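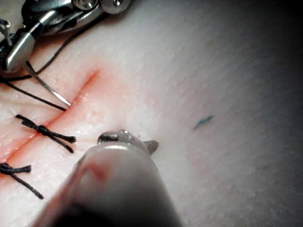 A suture pad is a sheet of synthetic skin used to practise closing wounds. It is used by medical, nursing and veterinary students, and by qualified staff who want to keep up their stitching.

Construction

Most pads are made of silicone or a similar soft rubber. Cheaper ones have a single layer. Others have separate layers for skin, fat and muscle, often with a mesh between them to stop the thread tearing through. The surface may be textured with fine creases like those of real skin. Some pads are sold with wounds already cut and coloured red or pink along the edges, while plain pads are cut by the user with a scalpel. The Meesuk pad, designed by Yaowalak Jitpraphai, measures 144 mm by 133 mm and is sold in both forms.

Use

The simple interrupted stitch is usually taught first. A curved needle is held in the jaws of a needle driver and passed through one lip of the cut and out through the other. The thread is then tied and trimmed before the next stitch is placed, so each stitch has its own knot – if one fails, the rest still hold. Black thread is often chosen for practice as it shows up well on a pale pad.

Care

Pads are wiped with mild soap and water and stored flat. Old stitches are snipped beside the knot and pulled out with forceps.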